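About Plotadance

Plotadance gathers examples for robot learning systems. Our customers build the software that lets an arm pick things up and put them down, and software of that kind learns from large numbers of recorded attempts. We supply the attempts.

Toshio Kamata started the company in Ukville after several years at Iwasaki, where he wrote test routines for factory arms. The first order came from Garnier in June – 303 examples of clearing a dining table, all done in simulation.

Simulation is still most of what we do. An operator steers the arm by hand controller through one short job. When it ends, the room is laid out again with different household things in different places, and the next one begins.

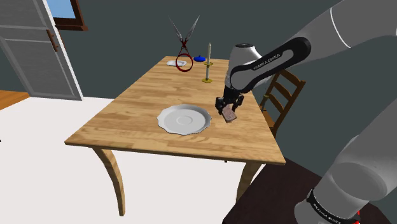

Each operator records up to 50 examples in a shift. A second person plays every one back and marks it as kept, trimmed or thrown out. We keep the clumsy ones if the job was finished, as customers ask for them. Failed attempts go into a separate set with a note of what went wrong.

Objects are chosen for their shapes. Flat plates and small blocks are in nearly every set, and we add awkward items – anything with a handle or a bend in it – once an operator has had some practice.
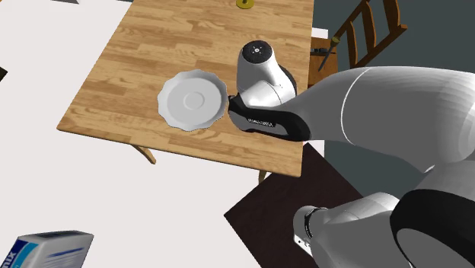
Simulated table with a scalloped plate, a hair dryer and the arm.

Our current set stands at 554 kept examples and will close at 2,000. Customers receive the recordings, the room layouts and the reviewer's notes together.

We are based in Ukville and visitors are welcome by appointment. Our next open afternoon is Fri 8 November.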